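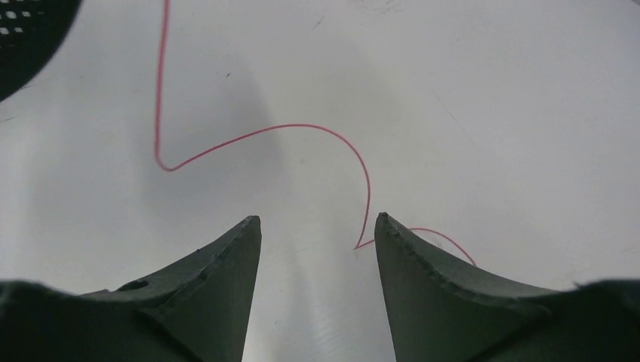
3. How people learn to tie things, and why I stopped trusting my own instructions

I should say up front that I came to this subject as a hobbyist and only later as somebody with a grant. My grandmother tied parcels for a living, in the back of a hardware store in Udmont, and she could do a packer's knot with one hand while counting change with the other. When I asked her to explain it she'd say "over, back, through, pull," which is perfectly correct and taught me nothing at all. A good chunk of this section comes down to that gap between what a skilled tier says and what a beginner hears.

3.1 Who took part

We worked with 26 adults from two evening craft groups, one in Udmont and one in Thygesen. They'd all tied shoelaces for most of their lives, of course, but we asked people to stay out of the study if they had sailed, climbed or done macramé regularly. (One person had forgotten a whole childhood of friendship bracelets until it came back to her halfway through the second evening! We kept her in, and I'll get to her in section 5.) Everybody learned the same two knots, the packer's knot and the sheet bend, from either a printed card or a spoken script. Each person kept the same kind of instruction for both knots.

Margareta Sârbu wrote the first version of the spoken script and I wrote the card, and we argued over both for most of February. She likes short commands. I like to tell people where they're headed before I tell them what to do, and my first card ran so long that it needed a fold.

3.2 The trouble with "over"

The word that gave us the most grief was "over." To me it plainly means that one part of the cord crosses on top of another part. Plenty of our learners took it to mean "farther along," or "to the other side," and a few lifted the whole loop and flipped it, as you would a pancake. "Around" was nearly as bad. "Behind" worked well when the cord hung from a hook and badly when it lay on a table, and I kick myself for not seeing that coming, having read Catness on kitchen instructions years ago, where much the same thing happens with folding dough.

A slack piece of cord doesn't help matters either. It has no front and no obvious beginning, and it'll bend into a hook or an arch before you've made any decision about it (Figure 2). Experienced tiers look past those stray curves. They pick a working end, ignore the rest and get going. Beginners, in my experience, treat every curve as though it might be part of the knot, and several of ours spent a good while straightening the cord before they'd so much as read step one.

Figure 2. A thin pinkish-red string on a pale surface, with a tight bend leading into a wide arch.

So we rewrote. In the second version we dropped "over" wherever we could and named the parts instead: the short end, the long end, the loop. Margareta wanted "tail" for the short end, and she was right, people remembered it right away. I held out for "standing part" for the long end, which is what the old rigging books call it, and I lost that one badly. "Standing" made people stand up. I mean that literally, it happened on the first night in Thygesen.

3.3 What we wrote down

All the sessions together gave us 367 completed tries. For each one I noted whether the finished knot matched the sample, whether the learner had started over, and anything they said out loud along the way. That last column turned out to be my favorite part of the whole project, and it's where most of the quotations in section 4 come from. People talk to cord. They coax it and scold it, and one man in Udmont thanked his.

I used the coding scheme from Dreltetti with a single change, which was to split "wrong crossing" into wrong crossing at the loop and wrong crossing at the tail. The two looked alike on my old sheets but they come from different misunderstandings, and a learner who makes the first kind usually needs to hear a different sentence from a learner who makes the second. The full sheet is in the appendix, coffee ring and all, and the tail errors are the ones I take up first in section 4.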